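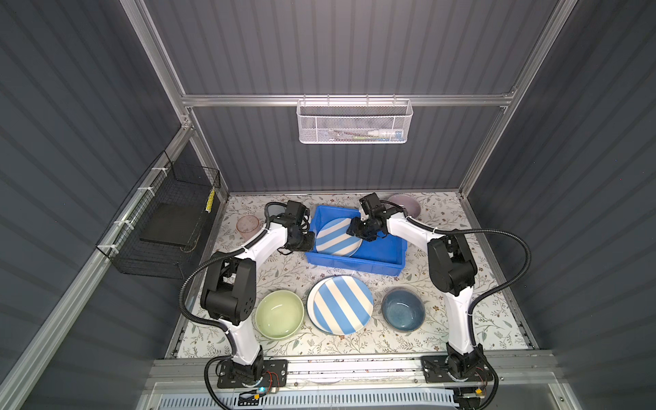

Giria dish cell – frequently asked questions

Last updated 19 February 2018

Who built it?
Remo Negri did the frame and wiring. Itziar Olmedo wrote the control software. Both work out of the Rotside shared workshop, bench 11.

Why are both arms on one rail?
One rail gives one reference. With separate mounts we had to recalibrate the left arm against the right whenever someone leaned on the frame. The base plates are bolted down and do not travel during a run.

What frame material do you use?
Aluminum extrusion with corner brackets. The walls are dark gray corrugated panel, which cuts down stray light from the rest of the shop.

Why the patterned cloth?
It started as a test of the segmentation code. Plain backgrounds made the numbers look better than they were. Thresholds tuned on the cloth also hold on a bare table – the reverse was not true.

Can I use my own dishes?
Yes. Measure the rim thickness first and enter it in the object file. Anything over 400 grams is outside what we have tested.

Do the arms share a planner?
No. Each has its own, and a small arbiter called Miranda grants access to the space over the bin. If both request it, the arm already holding a dish goes first.

How should the cables be routed?
Leave a generous loop of conduit outboard of each arm and bring it back down to the rail. Check it at full wrist rotation before powering the gripper.

How long does a full session take?
Roughly 16 minutes, excluding homing.

Are the drawings available?
The frame drawings are in the Gralivico folder on the workshop server. The wiring diagram is being redrawn and should be posted in March.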